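Teaching button presses by remote control – arm keeps missing low

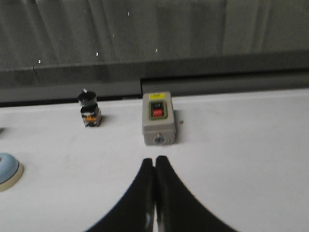 I'm recording demonstrations for a button-pressing task on a white test panel, driving the arm with a hand controller and watching the wrist view. The job is to close the fingers and press the black button on the grey switch box, then the red one under it. I've recorded 228 runs since October. When I play the learned version back, it does the black button well but comes in low on the red one and pushes on the housing near the round cable hole. The speed is already down to 2 on the controller. Do I need more runs or different ones?

Lâm Lã, Netley

Mareike Nolte
Different ones. If you start every run with the fingertips lined up on the box, the arm never learns how to correct itself. Start some off to the left, over by the black rotary switch, and some too low, then drive back to the button at your normal pace. I'd do 4 starting spots and mix them up. Also record the red press as its own task for now. When I ran both presses together, I always rushed the second one, and the arm copied that.
Check your lag too – on our Brodier controller the arm was still moving after I let go of the stick.

Hartmut Brandes
just move it by hand, remote is a waste of time

Rosario Fontana
Moving it by hand is fine if the arm has a free-drive mode, but keep your hands out of the camera view or they end up in the training pictures. I agree with Mareike about the starting spots. I'd also throw out any run where you stopped for more than 5 seconds to think.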